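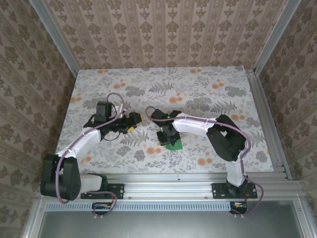
Brown damask stripe on beige, with the fern print on the table.

Papering over old paper, or strip it all?

padilla_b
Posted 2025-10-29

I have a dining room to paper before my in-laws come in April. The old paper is from before we bought the house, one layer as far as I can tell, over plaster. It's stuck tight except at a few seams by the radiator. I want to put up a damask with vertical stripes, beige ground with brown on it.

The paper I picked is Trallora, the regular paste-the-paper kind, not vinyl. The walls come to 217 square feet after I take out the door and the window. My neighbor says hang it right over the old stuff, since it's been up there for decades and isn't going anywhere. The man at the paint counter on Figueroa says strip it. They were both very sure.

Second question is about pattern. I like a busy wall but my wife wants to keep the fern tablecloth, the white one with gray leaves and little orange flowers. Is that too much in one room?

Bienvenido Padilla

seamroller
Senior member
Posts: 497

Strip it. One layer on plaster is the easiest job you will ever get in this hobby. The new paste wets the old paper, the old paper lets go in spots, and you get bubbles you can't roll out. Sometimes they shrink back when it dries and sometimes they don't. With a stripe you'll see every one of them from the doorway.

The loose seams by the radiator tell you the old paste is already giving up there.

dottie_in_akron
Member

I'm going to disagree. I have papered over sound paper four times and only had trouble once, and that was a foil. If it's tight, cut out the loose bits, skim the edges, sand, and prime the whole wall with an oil or shellac primer so the water in the paste can't get to the old layer. Then hang as usual.

Stripping plaster isn't always easy either. In our back bedroom the skim coat came off with the paper and we ended up paying a plasterer. I would have been much happier leaving it alone.

seamroller
Senior member

An oil primer does help, I'll give you that. But then whoever strips it next has two layers of paper with a coat of primer in the middle, and the steam won't get through. I've had to take down a room like that. It came off in pieces the size of a postage stamp.

If the plaster is weak enough to come off with the paper, I would want to know that before putting new paper on it.

dottie_in_akron
Member

That's fair about the next person. I plan on being the next person so I only have myself to blame.

padilla_b

Thanks, both. I pulled at a corner behind the door tonight and the face peeled off in one long strip and left a thin brown backing on the wall. Does that change anything?

seamroller
Senior member

That's good news. You can dry-peel the face layer off most of the room and then you only have the backing to soak. Order I'd go in:

Turn off the power to the room and tape over the outlets.
Peel every bit of face that will come by hand.
Wet the backing with hot water and a squirt of dish soap, one wall at a time. Give it 7 minutes, wet it again, then scrape with a wide blade held low.
Wash the paste off.
Let it dry overnight, patch, sand, prime.

Don't skip the wash. Old paste left on the wall will look clean while it's wet, and then your primer crackles. Run your palm over it. If it's slick at all it needs another pass.

hallway_hank
Member

Agree on the wash. I use a sponge for the first pass and a cloth for the second. Any kitchen sponge is OK as long as the rough side doesn't gouge the plaster. Change the water when it goes cloudy, which will be a lot sooner than you think. A fuzzy cloth picks up the film that a sponge pushes around. Rinse it often and wring it hard – you don't want water running down behind the baseboard.

I keep a few green ones just for walls so they don't end up in the kitchen drawer.

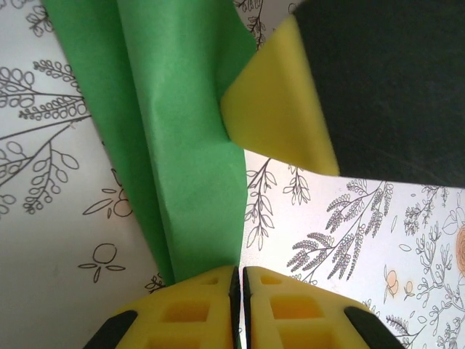

Re: Papering over old paper, or strip it all?

marlow_k
Member

Nobody picked up the pattern question so I will. A damask and a fern print can share a room fine if one of them is a lot quieter than the other. Beige with brown is warm and gray ferns on white is cool, so that's where I would worry, more than the busyness. The orange flowers help you there. Get a sample of the paper up near the table and look at it at night with the lights you eat under.

I would leave the curtains and the chair seats plain. Two patterns in a dining room is plenty for me.

dottie_in_akron
Member

I like three or four patterns in a room, but my house looks like my grandmother's. I wouldn't give up a tablecloth for the sake of the wallpaper. You can always put a plain one on when you're tired of it.

padilla_b

Sample is taped up. My wife says yes to both. I say it's fine at night and a little much in the morning, so I guess we're going ahead.

Next thing I'm stuck on is the first strip. The room has one window, centered on the long wall, and the fireplace is on the short wall. Do I start at the window or the chimney breast? And how do I figure the repeat so I don't run out? The label says straight match.

seamroller
Senior member

Start on the chimney breast. Center a stripe there, since that's what people look at when they sit down. Work out both ways from it and let the two sides meet over the door, where a bad match is only a few inches tall.

Straight match is the easy one. Measure ceiling to baseboard, add four inches for trimming, then round up to the next full repeat. That's your cut length. Divide the roll length by that and drop the fraction. What's left on the roll goes above the door and under the window.

Buy it all at once and check that the run numbers on the labels are the same. I've seen two batches of beige that looked identical in the store and like two different rooms on the wall.

hallway_hank
Member

Buy one more roll than the math says. Stripes eat paper, and you'll want some later for the spot where somebody backs a chair into it.

marlow_k
Member

If you've never turned a corner with a pattern, practice on something cheap first. I do mine with colored craft paper. Fold a sheet, open it, fold it the other way, and see how the crease wants to sit. Then I cut templates out of it for the fiddly places, the mantel bracket and the window stool. Bright paper is good because you can see the edge against the wall.

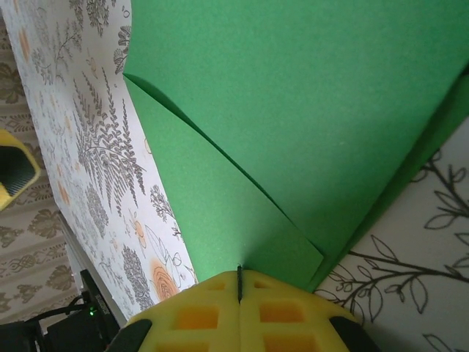 For an outside corner, wrap one inch around and no more, then hang a fresh strip to a plumb line right over it. Inside corners the same, with half an inch. Old houses don't have square corners, and if you bend a full width around one, the stripe will lean by the time it gets to the ceiling.

Press the paper into the corner with a brush, not your thumb. Damp paper stretches more than it looks like it will. If you tear it a little, leave it alone until the paste grabs, then slide the torn edges back together with a wet fingertip.

seamroller
Senior member

I overlap an inside corner by an eighth, myself. Half an inch shows as a ridge in side light, especially on a beige ground.

marlow_k
Member

With a quarter inch of wander in my corners, an eighth would leave bare wall. Depends on the house, I suppose. Use a level and find out how bad it is before you cut anything.

padilla_b

Mine are bad. I put a four foot level in the corner by the window and there's room for a pencil behind it at the top.

hallway_hank
Member

Then do it marlow's way. Also what paste did you get? Don't use the powdered stuff on a dark print if you're messy, it dries white on the face.

padilla_b

Faneck, the premixed tub. And a Boltier knife with the snap-off blades because it was by the register.

hallway_hank
Member

The tub is fine, thin it a little if it drags. Snap a new blade for every cut. I mean every cut, top and bottom of each strip. Blades are cheap and a dull one will pull damp paper into a rag.

dottie_in_akron
Member

I use a regular razor scraper and change it when I remember to. But he's right, the torn edges I've had were all from an old blade.

Book the strips too if the label says to. Paste side folded in on itself, loose folds, no hard crease, and wait the full time it gives you. If you hang it early it keeps on expanding once it's on the wall.

padilla_b

OK. Two walls are down to plaster. Seamroller was right about the paste, I've changed the bucket more times than I want to say and it's still slick under the window. There's also a hairline crack running from the corner of the window up to the ceiling that the old paper was hiding. Tape it or just fill it?

seamroller
Senior member

Press on either side of it. If nothing moves, fill it and sand it. If it moves, use mesh tape and two thin coats, feathered wide. Prime over it either way or the patch will suck the paste dry.

padilla_b

It moves a little on the left side. Tape it is.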